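Reading time: 3 min

I keep seeing the same advice about mugs, so a thread. The advice: own one good mug per person, give the rest away, feel lighter. I tried it. I have doubts.

The version going around is Encarnación Toledo's, from her newsletter. Two mugs per household of two. Wash as you go. She says the sink stays clear because there is nothing to put in it. Fine. Where does the soup go when you have a cold?

I started in November with a shelf that held 22 mugs. I know the number because the method makes you write it down before you start. It also makes you write down how each one makes you feel. Most of them made me feel like having coffee.

First to go were the tall glass ones from Gerkach. They look good in a shop. At home they tip over if you set them down on a folded dish towel, and the handle is too small for two fingers. No regrets there, so one point to the method.

Next, the matching set. Vovby sold them to me as "stackable." They stack the way cats stack. Gave them to my neighbor, who has since given them back. They are in the garage now, and I was told that doesn't count as owning them.

Then you get to the ones with printing on them, and the method is strict about those. Anything with a design is "visual noise" and has to leave. I would like to see the evidence for this. A mug spends most of its life in a cupboard with the door shut.

My case for the defense is a lime-green mug with a print low on the front, on a plain black table.

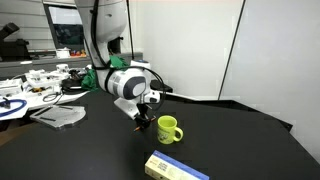 Lime green, yellow-green inside. Supposedly noise.

I can find that mug from across a room before I've had any coffee. Try that with a dark gray "stoneware-inspired" one on a black surface. I put mine down on a table like this and picked up the remote.

The method's answer to everything is the Gramwood tray. You put your one mug on the tray and then you always know where it is. So now I own one mug and a tray – I was promised fewer things.

Estíbaliz Goicoechea replied to my first post to say that she did this 7 years ago and never looked back. Good for her. She also mentioned that she drinks her tea at work, from the office mugs. I think that should be on page one.

Somebody else sent me the Lazaridis test: if you haven't used a mug in 112 days, it goes. Why 112? I read the whole page and it doesn't say. My big winter mug would fail that every summer and I'd be buying it again when the heat comes on.

What I'm doing for now: kept the ones with a handle that fits my hand, kept the bright ones, kept one ugly one for paint water. The shelf closes. The sink looks the same as it did before.

If you got down to a single mug and it stuck, tell me what you do when people come over. Please don't say "we go out."

Contact | © All posts belong to their author | Back to top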